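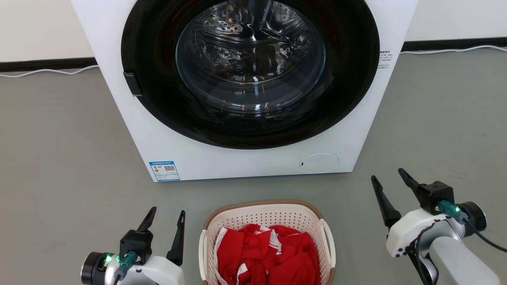
A front-loading machine with a perforated steel drum behind the door glass.

22/02/2022
By Thabiso Magagula

Print this article | E-mail this article

Hard water is measured by the calcium and magnesium it carries, and the supply in Ganulbridge carries plenty of both. The town draws from a chalk aquifer. Rirnholm, on the other side of the ridge, takes its water from an upland reservoir and has soft water. Households in the two towns buy the same detergents and get different results from them.

The chemistry is simple. Calcium ions bind to soap and form an insoluble curd, the gray film found on bathtubs and on the collars of white shirts. Synthetic detergents tolerate calcium better than soap does, but part of each dose still goes to the minerals before any of it reaches the dirt. Powders contain builders, usually zeolites or sodium carbonate, that tie up the calcium. Most liquids contain less of them.

Heat adds a second problem. Dissolved bicarbonate breaks down as water warms and leaves calcium carbonate on the hottest surface available, normally a heating element. Scale conducts heat poorly, so a coated element runs hotter than it was designed to. Deposition is slow in a 40-degree Celsius wash and much faster in a boil.

Jacobus Joubert runs the water laboratory at Vultbridge, where samples from both towns are tested. He prefers to talk about dosing before equipment.

"People read the soft-water line on the box because it is printed first," he said. "Then they wash again when the towels come out stiff."

A household softener works by ion exchange. Water passes through a bed of resin beads loaded with sodium, and the beads trade sodium for calcium until they are spent. Brine then flushes the bed and the cycle starts over. The Pylypenko unit on trial at the laboratory regenerates after 4,000 liters, or after 3,000 when set for the hardest supply in the district. Each flush takes 45 minutes, during which untreated water bypasses the bed.

Softened water has its costs. It contains added sodium – a kitchen tap for drinking is normally left on the untreated line – and the brine goes to the sewer. Detergent doses also have to come down after installation, or rinsing suffers.

Joubert's laboratory will publish its resin results in October.

We use cookies to improve your experience on this site. Accept | Manage settings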